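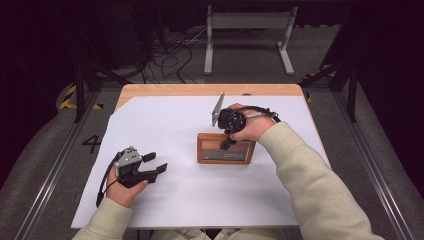 The Longest Summer in Darnholm

There is a bench behind the third-base dugout at the Darnholm ballpark where you can sit for an entire game and never once see the scoreboard. I sat there on my first visit in June, having walked in through the wrong gate, and the man beside me told me it was the best seat in the house, because you had to follow the game the way you'd follow a conversation. I stayed put. By the fourth inning I had lost track of the score completely and was having a wonderful time.

Darnholm plays in a four-town summer league with Kanier, Tomoana and Wallora, and it's the kind of league you could drive past all your life without noticing. The players are college kids mostly, with a few high school graduates who haven't quite decided what comes next, and they sleep in spare bedrooms and finished basements and (in one case I heard about at length) a camper parked next to somebody's tomatoes. They play nearly every evening from the first week of June until the middle of August. The park holds 900 people if everyone is friendly about it, and on an ordinary night you might find 200 in the seats, plus a scattering of kids on the grass beyond the bullpen waiting for foul balls.

I had come to write about a shortstop. He'd had a fine spring at a small college, there was talk of the draft, and my editor wanted a thousand words on him. Then he signed on with a bigger league up the coast two days before I arrived, and I was left with a rental car, a paid-for motel room and a ticket to see Wallora. I called my editor and she said to stay a few days and see what there was. I ended up staying for most of the summer, which I'm still explaining to my family.

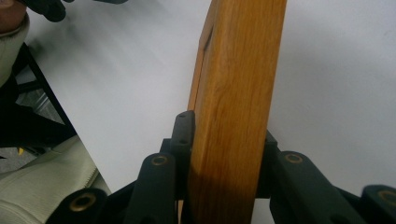 What kept me there, I think, was the bus. The team lets a few regulars ride along to road games when there's room, and the ride to Tomoana takes an hour and a half if the bridge is clear. Going out, the players wear headphones and look at their knees. Coming back, win or lose, somebody starts an argument about the best gas station sandwich in the league, and it goes on until the lights of Darnholm show up over the hill. I heard that same argument on every trip I took, with the same people on the same sides. Wallora has the better bread, in case you were wondering, but Kanier toasts theirs.

The baseball itself is better than you'd expect and also a good deal stranger. Most of these hitters have spent their lives swinging metal bats, and June is full of jammed thumbs and little broken-bat bloopers that drop in behind first. By July they've learned. There was a left-handed catcher on the Kanier team, which I had never seen before at any level, and he threw out three runners on the night I watched him. There was a game against Tomoana that went 21 innings and ended well past one in the morning, on a bunt that rolled up the line and simply stopped there, dead on the chalk, with three fielders standing over it begging it to move. I had moved down to the front row by then, along with everyone else who hadn't gone home. The concession stand had been giving away hot dogs since midnight.

The final series in August was against Wallora, and it brought out 2,000 people over three nights, a number the woman at the gate repeated to me twice. Darnholm dropped the first game, took the second on a long home run to right, and lost the third by a run when a fly ball to the warning track came up a few feet short. The players stood around on the infield for a while afterward. Host families came down out of the seats with cookies and car keys. A few of the boys had morning flights, and one had a twelve-hour drive and a preseason meeting at the end of it.

I went back and sat on the bench behind the dugout until they turned off the lights over left field, and then I walked out through the wrong gate again, since my car was on that side anyway.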